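Prastine Pages for Young Readers
Around the House: Shelves that stand on tables

Most shelves are fixed to a wall or built into a cupboard. There is another kind that is fixed to nothing. It has a flat board, a frame and some legs, and it stands on a table or a kitchen worktop like a small table on top of a big one. Some shops call it a riser, some call it a counter shelf, and a few call it a helper shelf. We are going to call it a table shelf.

You may have one at home already, perhaps with mugs on it, or plants, or the jar where the pens go. On this page we look at what a table shelf does, how to put things on it so that they stay put, and how to clear it when it needs a wipe.

Where does the extra room come from?

Think of a drinking glass standing on a table. The bottom of the glass covers a circle of table, and nothing else can stand on that circle while the glass is there. The space above the glass is a different matter. It is empty, but you can't use it, unless you want to balance something on the rim.

A table shelf lets you use that space. The board holds one set of things up high and leaves the table under it free for another set of things. The table itself hasn't grown at all. You have the same table with two floors, a bit like a house with an upstairs.

You can work out how much room you gain. Suppose the board is 19 centimetres long and 12 centimetres wide. Multiply the two numbers and you get 228 square centimetres. That is the size of the new floor. A bigger board, 43 centimetres long and 42 centimetres wide, gives you 1,806 square centimetres, enough for a good many mugs.

The legs take a little of it back. Each foot stands on the table and covers a small patch. Thin metal legs cover hardly any, and that is one reason so many table shelves have a wooden board on a metal frame. The metal can be thin and still be strong. Wooden legs would have to be thicker to do the same job.

What goes upstairs?

The top board is the easy place to reach. Your hand can come from the front, from the side or from above. So the top is good for things you pick up often, and for things that are tall, because there is no ceiling over them to bump into.

Cups, beakers and vases all do well on top. They are open at the mouth and they stand upright. If they are in a row you can see every one of them, and you can take one away without moving its neighbours.

Three things in a row look neat to most people when they go up in size, with the shortest at one end and the tallest at the other, like stairs. There is a practical side to it as well. If a tall vase stands in front of a short cup, you can't see the cup, and you might knock the vase when you reach round it. Side by side, neither is in the other's way.

What goes downstairs?

The space under the board is low, and it has a roof. Anything you keep there has to slide in and out from the front. Flat things and soft things are best: a cloth, a folded tea towel, place mats, a small tray, a notebook.

Cloths are especially good, because a cloth has no fixed shape. You can fold it flat, roll it up or push it in any old how, and it will fit. A cup with a handle is more awkward. The handle sticks out at one side and can catch on a leg of the shelf.

Look at how a blue cloth and a small shelf share the same bit of table, and find the yellow cup. It is not always in the same place.
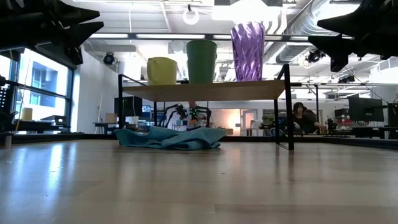
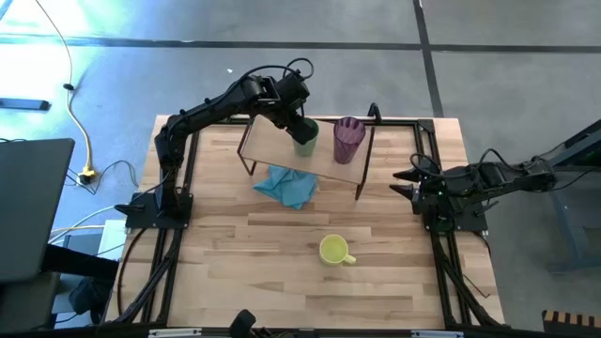
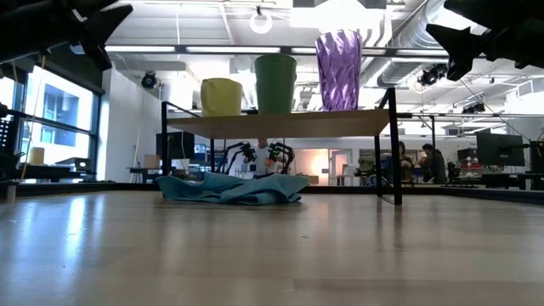
Dede Korletey wrote to us to say that she would put the cloth on top and the cups underneath, so that they don't gather dust. It is a fair point, and plenty of people would agree with her. Cups that are used every day don't have time to get dusty, but a cup that is only used on birthdays does. If your shelf is high enough for a cup to slide in without touching the board, her way will work. Measure the cup first, then measure the gap.

There is a third choice for cups, and you will see it in many kitchens: turn them upside down. The dust lands on the outside of the bottom. A cup must be properly dry before you do this, or the damp stays in.

Why do things fall over?

Anything standing on a shelf can fall off it, and a fall from a shelf is a longer fall than one from the table. It helps to know what makes things topple.

The first thing to look at is the base, the part the cup stands on. A wide base is steady. A narrow base is easier to tip. Many beakers are narrower at the bottom than at the top, which lets them fit inside each other when they are stacked, but it makes them a bit easier to knock over than a straight-sided mug.

The second thing is height. Push a short cup near its rim and it will probably slide. Push a tall vase near its rim and it will probably tip. The higher up you push, the more your push works like a lever. You can feel this with an empty plastic bottle. Push it near the bottom with one finger, then push it near the top.

The third thing is weight, and where the weight is. A vase with some water in it is heavy at the bottom, and that steadies it. A vase with a big bunch of flowers and no water is heavy at the top.

So put the tall things where your elbow doesn't go. Keep every base completely on the board, with none of it hanging over the edge.

Is the shelf steady too?

A shelf can wobble even when the cups on it are perfectly good. Put one hand flat on the empty board and press gently on each corner. If one corner dips, a foot is not touching the table. Sometimes there is only a crumb under one of the other feet. Sometimes the frame has been bent a little, and then a grown-up may be able to put a thin felt pad under the short leg.

Next, look at where the shelf stands. It can be straight or at an angle, as you like, but all its feet must be on the table. A foot that hangs over the edge holds nothing up.

Don't load one end and leave the other empty if the things are heavy. Put the heaviest thing over the legs, or in the middle, and the light things where there is space left.

Clearing the shelf

Sooner or later the board gets marks on it and needs a wipe. You can't wipe it properly with cups on it, and going round them leaves rings. Clear it like this.

Make a space on the table first, well away from the edge.

Take down one thing at a time. Start with whatever is nearest to you, or with the tallest if it feels in the way. Hold a mug by its handle and put your other hand round a vase as you lift it.

Stand each thing upright on the table. If you lay a round beaker on its side it may roll.

Pull out the cloth from underneath. If it is clean you can use it for the wiping. Shake it over the sink, not over the table you are about to clean.

Wipe the board from one end to the other. Use a damp cloth for a wooden board and then a dry one. Wood doesn't like to be left wet. Wipe down the legs too. People forget the bar near the bottom, if there is one, and that is where the fluff sits.

Wipe the table under the shelf. You may have to lift the shelf with both hands to do this, and it is much lighter now that it is empty.

Then put everything back, one thing at a time.

Crumpled or folded?

A crumpled cloth takes up more height than a folded one, since all the bumps and creases have air inside them. When you fold it, you press that air out. Try it with a tea towel. Drop it on the table and look at it from the side. Then fold it in half, and in half again, and press it flat with your palm. The same towel is now a good deal lower and has straight edges.

A wet cloth is the exception. If you fold it up tight the inside stays damp and after a day or so it begins to smell. Hang a wet cloth over a rail or the edge of the sink until it is dry, then fold it and put it under the shelf.

Something to try

You can make a table shelf for an afternoon out of a short plank or a stiff tray and two piles of books. The piles must be the same height. Put them close enough together that the plank doesn't bend in the middle.

Choose three plastic cups of different sizes and a cloth. Put the cloth downstairs and the cups upstairs. Now change the order of the cups and see which order you find easiest to pick from. Try it with your left hand and then your right. You may find you want a different cup at each end.

Move one pile of books a little further out, and then a little further, and watch the board from the side. At some point it will start to sag. Real table shelves with a long board often have an extra bar or a third pair of legs for this reason.

Words on this page

Base: the bottom part that a thing stands on.
Frame: the part of a shelf that holds the board up.
Rim: the edge round the top of a cup or vase.
Sag: to bend downwards in the middle.
Topple: to tip and fall over.

Next time: drawers, and why they stick. Send your questions about drawers to the Around the House page before the end of September.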